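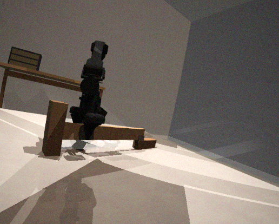 Wilma Imrie used to say that a loaf of bread was the best history lesson she ever ate, and that you could taste a whole valley in it if you chewed slowly enough.

Chapter 6
Bread and the Village

We begin with the mill at Drorkeck, which fed 320 households (and a good many geese!) and kept its accounts in a fat ledger that now fills 159 pages of our source book. Take your time with those pages. You will meet bakers, debtors and one very stubborn miller, and by the end you should be able to explain how the price of flour was set each June.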